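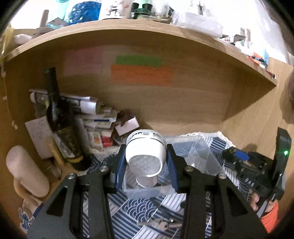 Light After Dark on the Listatside Path
Final report, Environmental Design project course
Randi Lindqvist and Tâm Đinh
24 June 2019

Search this site Go

Background

The Listatside path runs behind the Whitlock apartments and comes out at the bus stop on Gasska Street. It is 500 feet long. Most people who live in Whitlock use it twice a day, and in winter they use it in the dark both times. On one side there is a board fence. On the other side there is a drainage ditch with shrubs along it, and behind the shrubs are the back yards of the older houses.

The path has pole lights that were put in when the apartments were built. They have clear globes, so light goes up and sideways as well as down. Residents of the apartments had asked for more light. Residents of the older houses had asked for less. We wanted to find out whether both groups could be describing the same problem, which is glare.

What we did

We worked on this for eight weeks, starting in January. The early start was useful, as it was fully dark by the time we got out of class.

We measured light at ground level along the center of the path, and again at face height looking toward the bus stop. We used a borrowed light meter. We took every set of readings on a dry night with no snow on the ground, after finding that snow nearly doubled the numbers in our first set. That first set is not used in this report.

We also delivered a one-page questionnaire to 80 households, split between Whitlock and the older houses. It asked how often people used the path after dark, whether they ever went another way, and which parts they disliked. There was a sketch map on the back for people to mark. The map turned out to be the most useful part of the page. People who wrote almost nothing in the answer boxes drew careful circles and arrows on it.

Last, we walked the path with anyone who was willing, one person at a time, and wrote down where they slowed down, looked aside or changed sides.

What we found

The path is not dark overall. Directly under the poles it is bright, and the ground between the poles gets a small amount of light everywhere except at the bend. The trouble is the contrast. A person coming out from under a pole needs several steps before they can see into the shadow ahead, and by then they are close to the next pole.

The bend by the culvert was circled on more maps than any other place. The reading there was low but measurable. When we stood at the bend and held a clipboard up to block the nearest globe, the ground became easy to see, including the lip of the culvert. With the clipboard down we lost it again. We repeated this with our walkers and all of them said the same thing.

In the older houses, the complaints were about bedrooms. Two families had put up blackout curtains on the path side. One man had hung a tarp in his lilac.

People in Whitlock mostly wrote "brighter" or "more lights." When we asked on the walks what they would want to see better, they mentioned the edge of the pavement, ice, and the faces of people coming the other way. A brighter clear globe would help with the first two only right under the pole, and would make the third one worse.

Options

We looked at three changes and compared them by cost, effect on the path and effect on the houses.

Adding poles. This would fill in the dark stretch at the bend. It is the most expensive choice because of the trenching, and it would put another globe in view of the bedrooms.

Shields on the present globes. A painted metal shield covers the upper half and the side facing the houses. It is cheap and can be fitted from a ladder. It does nothing for the bend by itself.

New heads with a flat lens. The Furneo catalog we were given lists a path head that sends its light down and along. The poles could stay where they are. This costs more than shields, but much less than new poles.

We made a cardboard shield and tried it on one pole for an evening, with permission from the building office. The light on the fence stayed about the same. The light on the nearest back yard dropped below what our meter could read. The woman who lives there came out to ask if the bulb had gone.

Recommendation

We recommend flat-lens heads on the two poles closest to the bend, and shields on the rest. The shrubs at the culvert should be cut back at the same time – they throw the shadow that most people circled. A low marker light of 200 lumens or less could be added at the culvert lip later if the bend is still a problem.

Limits

We only measured in cold weather with the leaves off. The shrubs will block more light in summer, both on the path and toward the houses. Few people over retirement age answered the questionnaire, and older eyes take longer to adjust, so our results may understate the contrast problem. We also did not measure color, although several people said they disliked how blue the newest bulb is.

If another group takes this up, we suggest repeating the face-height readings in full leaf and keeping the same points. They are marked with yellow paint on the fence boards, low down.

Filed under: Student Work > Streets & Paths > Lighting

Comments (3)

gasska_walker
I circled the culvert. Went into it up to the shin two winters ago with a bag of groceries.

Mel T.
Did you look at lights that dim late at night? Our street has them and I think they are fine until a car goes by.

Tâm Đinh
Mel – we read about them but the poles share one old timer, so it would mean rewiring. It is in our notes if anyone wants them.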